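Workshop Tips: Folding and Boxing Stations When Part of the Line Is Automated

Updated June 2, 2021

These tips come from the packing side of Trelley, where cloth goods are folded and boxed. The Takbridge line now handles flat, repeat items automatically. Soft and irregular items still go through hand stations, and a share of the hand work is done with hand-held grippers so that the motions can be recorded and used to set up the next machine. The tips cover bench setup, cloth handling, gripper care and the changes in job duties that have come with the new equipment.

Bench setup

Use a mat in one plain, light color. Cloth slides too easily on bare wood, and a patterned mat makes the edge of a fold hard to find. Leave a margin of bare table on all sides so the mat can be lifted without catching on the rails.

Set the open box down before the cloth. The box goes on the side of the weaker hand, toward the back. A box placed in front of the work forces the operator to lift over it on every cycle, and the shoulder is the first thing to complain.

Remove box lids at the supply shelf. Lids stacked on the bench end up under the cloth.

Keep the floor behind the bench for cables only, and coil any slack. Cables that cross a walkway go under a cover strip.

Handling cloth with a gripper

Take the cloth by a fold. A single flat layer is difficult to pick up with two jaws, and pressing harder only pushes the fabric into the mat. If there is no fold, make one: set the closed jaws down lightly, drag them an inch toward you, open, and pinch the ridge that forms.

Hold the second gripper open and clear of the fabric until the first has its grip. Operators who close both at once tend to trap the cloth at two random points and then have to start over.

Run the gripper cable over the back of the hand and secure it at the wrist. A cable left hanging will sweep the cloth when the arm moves. Long sleeves are fine if the cuff is buttoned.
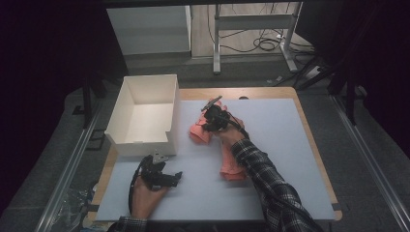 Work at an even pace. New operators speed up when they know a session is being recorded, and the result is a set of motions that no machine should copy. The reference rate for hand stations at Trelley is 192 pieces per shift. It was set for the hand stations alone and has no connection with the rate of the automated line, which is 561. Supervisors should not post the two figures side by side.

If a piece is dropped, pick it up and continue. Recovering a dropped piece is part of the job, and the automated line needs that information more than it needs another clean fold.

Care of gripper fingers

Check the grip covering on the inner faces of the finger pads before each shift. The top inner corner is usually the first place to go, as it meets the fabric and the mat on every pick. Look for a lifted edge, then for loose strands.

Trim loose strands with small scissors. Do not pull them. Pulling opens the tear further and can lift the covering off the whole face.

Clean the pad faces with a dry brush. Solvent wipes leave a residue that softens the adhesive and transfers to light cloth.

Replace coverings in pairs. One new pad against one worn pad gives an uneven pinch, and the cloth rotates as it is lifted. Two people on each shift are trained to do this, and the work takes less time than filling out a stoppage form.

Check the screws in the pad blocks when the covering is changed. Tighten by hand until snug — the threads do not need more.
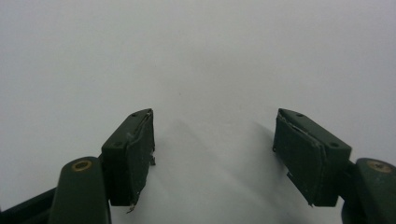
Keep spare coverings in a closed tin away from the heater. The stock from Ondieki is supplied on a paper backing and should stay on it until used. Write the opening date on the lid with a grease pencil.

What changes for the people at the bench

Job content has shifted more than headcount. Before the line was installed, a packer folded, boxed, taped and stacked. Taping and stacking are now done by machine. Folding of soft goods remains, together with three duties that did not exist before: clearing stops, checking pads and recording sessions.

Clearing stops should be rotated. It is tiring in a different way from folding, since long periods of watching are broken by short periods of hurry. Change over every 2 hours and log the change at the station.

Write down the cause of a stop in plain words. "Cloth caught under left pad" is useful. "Error" is not. The Tunow log screen accepts free text, and the maintenance crew reads it every morning.

Count recording time as production time on the timesheet. At first it was entered as training, which lowered the apparent output of the people who did the most of it. The entry code will be corrected on all sheets starting in July. Until then, mark the hours by hand in the right-hand column.

Experienced folders should be asked to review the machine's folds before settings are fixed. They will notice a twisted hem or a soft corner that passes the dimension check. Allow time for this on the schedule, and enter the comments in the same log as the stops.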